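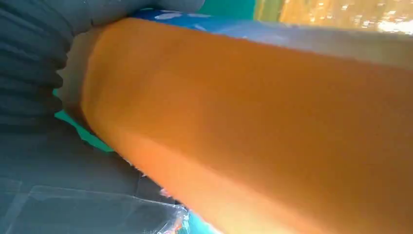
What is one example in your data set?
One example is one complete try at one task, from the moment the arm leaves its start position until the operator presses the stop pedal. Inside it we keep the camera pictures, the joint positions, the opening of the fingers and one line of text that says what the task was. A session with many tries gives many examples, and we store every one in its own folder.

How many examples do you have now?
The household goods set has 3,373 examples at the end of September. We count only the ones which passed the check. The number on the download page can be lower for a few days, because that page is updated by hand.

Which objects do you use?
For this set we use packaged goods and soft things, such as bottles, plastic film and foam pieces. We buy them in normal shops. It is important for us that the model meets materials which bend, shine or let the light through, as these are the ones where our older model Malý made the most mistakes.

Why do you put several of the same bottle on the table?
When there is only one bottle, the model can learn a simple rule: go to the orange color. With a row of the same bottles it must choose one, and it must bring the fingers in without pushing the neighbor. We write in the task line which bottle is meant, for example "the one nearest to the arm". If the operator takes a different one, the example is kept but the line is corrected.
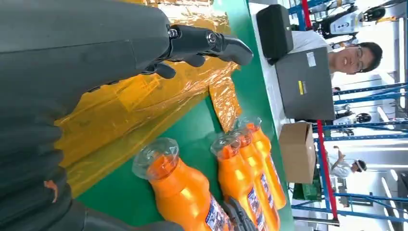 Sang Dương
Data Collection Lead, Zokaro

Who moves the robot during the recording?
A trained operator. In the beginning every operator makes 30 practice tries, and these are not saved in the set. After that he or she works together with a second person who watches the table and the recording program. The second person calls out when a camera stops or when an object has fallen.

How long does an operator work?
One block is 85 minutes, then there is a break. We tried longer blocks last year. The movements became faster but less clean, and in the check we had to remove too many of them.

Do you keep the failed tries?
We keep them, with the mark "fail" and a short reason. A bottle that slips is useful to the model when the next movement shows how to pick it up again. What we delete are tries with a technical fault, such as missing pictures or a wrong clock.

Why is there crumpled film on the table?
Film is difficult for cameras. It reflects the lamps, it changes its shape each time it is touched, and the color below it comes through. In a real packing place such film is everywhere, so we want it in the examples also. Before each new group of tries the second person lifts the film and lets it fall again, so that the folds are different.

Do you make the background clean?
We do not. Racks, boxes, laptops and colleagues at work stay where they are. In our first set, which was called Fasard, all was recorded in front of a gray curtain, and the model had problems as soon as the curtain was taken away. We ask only that nobody walks between the arm and the table during a try.

What about the faces of people in the recordings?
Everyone who works in the hall has signed a consent form. In the public version all faces are blurred by a program and after that a person looks at the result. If you visited us and you think you are still recognizable, please write to us with the day of your visit, and we will take out the example.

Why do you need a camera near the fingers?
The camera above the table often cannot see the last part of the movement, because the hand is in the way. The camera near the fingers sees the contact from close. Its pictures are sometimes soft when the arm moves fast. We do not sharpen them, because the model will have the same kind of picture later, when it works alone.

How is the check done?
Each example is viewed by 2 people who do not know the opinion of each other. If they disagree, I look at it myself. They check the task line, the start and the end of the movement, and whether all the cameras have the same time.

Can I use the examples for my own model?
For research and teaching you can use them free of charge. Please name the set as "Skondthorpe household goods" in your paper. For use in a product you need a written agreement, and the form for it is on the contact page.

Can I send you my own recordings?
At this moment we cannot accept them. Our file format depends on our own arms and the position of our cameras, and the conversion takes more time than a new recording. We plan to publish the format description, and after this we will answer the question again.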